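Can a machine clean a kitchen yet? (sim and real)
Board: Household and Shop Automation

Flurside
Pulled these from my sim runs. The chore is cleanup, with spray and paper towels. Reset to finish, no human input. I say we're nearly there, tell me why I'm wrong.

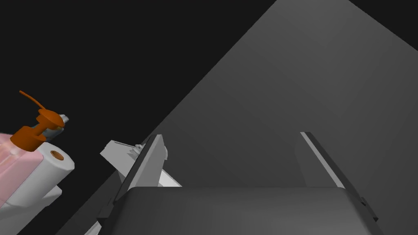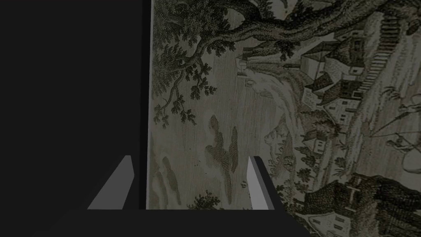 Last edited by Flurside: Tue 22 July

Grelitz
Nearly where? The fingers in the first one are open with nothing between them, and the bottle and the roll are off to the side. Show me it pulling a trigger.

Flurside
Trigger works in 88 of 100 runs. Tearing a sheet is worse, I'll give you that.

Grelitz
In sim. Where a paper towel roll is a solid cylinder that never unrolls onto the floor. My real one tears crooked when I do it, and I've had years of practice.

Ernora
Bit harsh. We started in sim too, back in April, and the reaching part carried over to the bench fine. Grasping didn't. Went from almost 200 clean picks in a row to dropping every second bottle — the plastic gives when you squeeze it and ours didn't in the model.

Pugh
What's the second one even looking at? I see an old engraving on its side, trees and roofs and a staircase. Does it think that's dirty?

Flurside
It's a print. Scenery. The policy ignores it.

Pugh
Mine didn't ignore wallpaper.

Grelitz
So how long is a full run?

Flurside
10 minutes for one counter.

Grelitz
I can do a counter while the kettle boils. Call me when it does the sink.

Ernora
Disagree, slow is fine if I'm out of the house. Dropping things is what bothers me. Flurside, can you post the failed runs as well?

Flurside
Will upload the bad ones tonight.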